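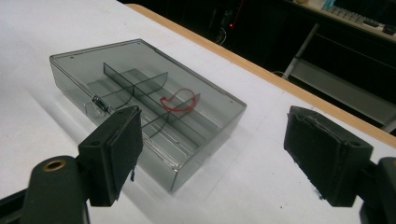
Photo: Seidu Ofori

Hellar hand-held gripper, two-finger version – review

I bought the Hellar to record short handling tasks for a parts-sorting job at our shop in Zultstead. It cost 500 with the spare pads and came in November. I have used it most mornings for nine weeks.

You hold it, squeeze, and two black fingers close on whatever is between them. The camera sees both fingers and the work. Spread wide, they leave plenty of open space, and a divided box with a clear lid stays easy to see between them. The small red piece in the box shows up well through the lid, even with the gray tint of the plastic.

Larger parts are no trouble. Small latches are slow. I ran 46 tries at opening lids before I was happy with my hand position, and I still prefer the Ireo for that kind of work. It has narrower tips, though it is heavier and my wrist notices.

The pads are the weak point. Mine needed changing after two weeks of daily use. Guzmán sells replacements that fit, and the swap takes a few minutes with a small screwdriver. The manual skips this step, so keep track of which pad came off which side.

Battery life is fine. The carrying case is too tight for the charger.

I would buy it again for boxes and blocks. For fine work, try one first.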